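3.2 Surface preparation and residue measurement

Residue on work surfaces was compared for two cleaning agents, Tasero and Vainio, each diluted with tap water as the label directs. Panels were wiped once in a single direction, left for 180 seconds, and sampled with a dry swab. Swabs were eluted in 500 mL of distilled water and the conductivity of the eluate was recorded. Blank swabs from the same lot were treated in the same way and their mean was subtracted.

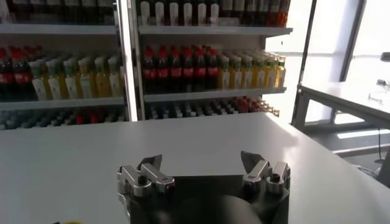
Conductivity responds to ionic residue only. Nonionic surfactants, which make up part of the Vainio formula, are therefore underreported, and the values in this section should be read as a lower bound for that product. A second wipe with plain water was applied to half of the panels — the order was drawn at random within each batch.

Ambient humidity was not controlled. Batches run in February had longer drying times, and batch was entered as a random effect in the model described in Section 3.3.

Figure 2. White tabletop at bench height.
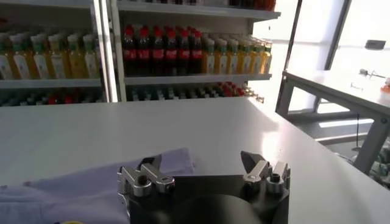
3.3 Statistical model

Log conductivity was modeled with agent and second wipe as fixed effects, along with their interaction.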